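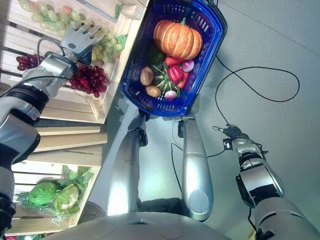
A shopper at the Gillness session told me she trusts the loyalty card because it has paid for her Christmas ham. Fair enough. Start with her, then ask what the ham cost.

The Drandum card gives one point a dollar. 2,825 points gets you a $12 voucher. Let people do the sum themselves. Pause.

Points lapse after 8 months if the card isn't used – read the clause out, slowly.

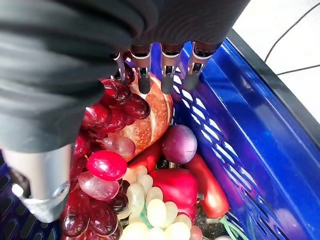

Member prices next. Is the shelf price the real one, or was it lifted so the member price looks kind? I can't prove it either way, and Drandum hasn't answered my 2 letters. Say so.

Kemppainen has no card at all. Don't oversell them, their milk is dearer.

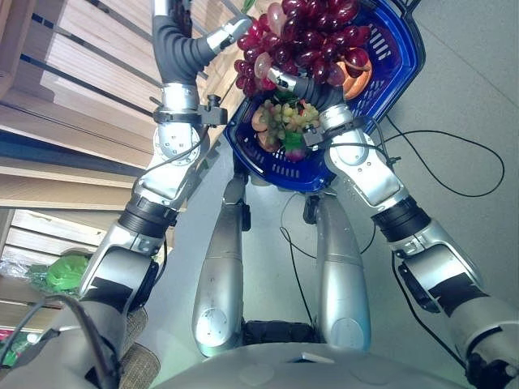
Then the data. The form asks for your birthday and how many live at home. What for? "To serve you better" is no answer – skip the slide if we're past 8.

Questions. Someone will ask if I carry a card. Yes, I do.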